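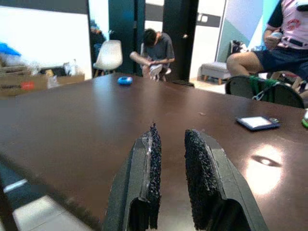
Dark brown table, polished top.

Home | Roster Notes | Schedule | Archive | Contact

Print this post | E-mail this post

Special Teams and the Final Roster

The Trurnon coaching staff will submit its final roster before the opener against Wornness, and the most difficult decisions concern players who will rarely touch the ball. League rules allow 41 names. Most of the starting positions on offense and defense were settled by the end of the first week of camp. What remains is the group that covers kicks, blocks for the return man and fills in when a starter needs rest.

It is the position of this blog that the club gave too little weight to that group last season. Trurnon lost two games in which the opponent's winning points followed a long punt return. In the first, the coverage lanes on the left side were vacant from the snap. In the second, the punt itself was acceptable, but the men sent to cover it were reserve receivers who had practiced the assignment only in walk-throughs. The defense was blamed for both results and deserved a smaller share than it received.

Head coach Oluwaseun Tijani has acknowledged the matter. At the preseason meeting for supporters, he stated that at least one reserve linebacker would be kept for kick coverage alone, even at the expense of depth in the backfield. That commitment is welcome. It should also be honored when the first running back is injured, which in this league generally occurs by the middle of the schedule.

Farhad Bakhtiari appears to have the strongest claim to the position. He is not large for a linebacker and will not displace either starter. His value lies in the discipline with which he keeps outside leverage on the returner. During the intrasquad scrimmage he was double-teamed at the line on successive punts and still arrived in time to force a fair catch. Afshin Tabrizi, his principal competitor, is faster in a straight line and tackles well, but he was drawn inside on the one return that went for significant yardage.

The kicking competition is closer. Tabrizi's former college teammate, Negin Bagheri, has the more reliable leg on field goals and has earned that assignment. Kickoffs are another question. Bagheri's ball tends to come down short of the goal line, with good height. Yaneth Zapata drives it farther on a lower path, giving the returner room before the coverage arrives. Carrying both would cost a place elsewhere, and the staff has carried two kickers only once in my years of attending camp. My recommendation is to keep Bagheri for all kicks and to offer Zapata a place on the practice squad, should she be willing to accept it.

Some attention must also be given to long snapping. The present arrangement assigns the duty to the backup center, with no named replacement. The high snap in the scrimmage cost nothing because play was stopped for instruction. Against Wornness it would be a safety or worse. A second snapper should be identified among the tight ends and given regular work before the opener.

The session at Usmani Field lasted almost two hours, and the punt teams received the final portion of it, when the light was poor and the starters had already gone to the locker room. I would respectfully suggest that this period be moved to the beginning of practice. Players take note of what is placed first.

The review of the offensive line, promised in March, has been delayed while the right guard position remains unsettled. It will appear after the roster is announced. Readers who attended the scrimmage and charted the return units are invited to send their notes through the contact page.

Print this post | E-mail this post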